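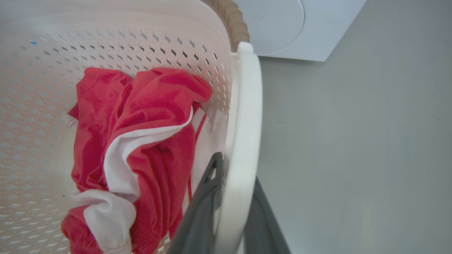
Stunthorpe and Zovcombe Traders' Group
Minutes of the online promotion meeting, 20 Feb 2026

Present: eleven members, two of them by phone from the same car.
Apologies: the bakery, the framing shop.

1. Last minutes
Agreed, once "viral" had been changed to "virtual" in item 4.

2. Newsletter
The list stands at 586 addresses. The Chair reminded members that the target set in August was 1000, and that the target had been the Chair's idea. Of the last issue's readers, 70 clicked on something. Most of them clicked on unsubscribe. The Secretary will move that link away from the parking map, which it closely resembles.

3. Paid adverts
A quote has been received from Zavala, the agency used by the Evingate traders. It runs to 5 pages and mentions the price on the last. Members liked the first four. Proposal to spend nothing until after Easter carried without discussion, a first for this group.

4. Posting rota
The rota has been followed by the shoe shop and by no other business. The shoe shop asked for this to be minuted. It was further asked that members stop sharing the group's posts with the caption "see below", as there is often nothing below.
Action: Secretary to send the rota round again, in a larger typeface.

5. Reviews
One member has been answering bad reviews late at night. The meeting felt that replies should wait until morning and should not bring up the customer's dog. A short form of words will be drafted.
Action: Chair, with the florist.

6. Joint account with Evingate
Evingate would like to share one account for both high streets. Long discussion about whose name goes first. Deferred.

7. Any other business
The password for the group's page is still not known. The shoe shop thinks it has a capital letter in it.

Next meeting: same room, with the heating on if the key can be found.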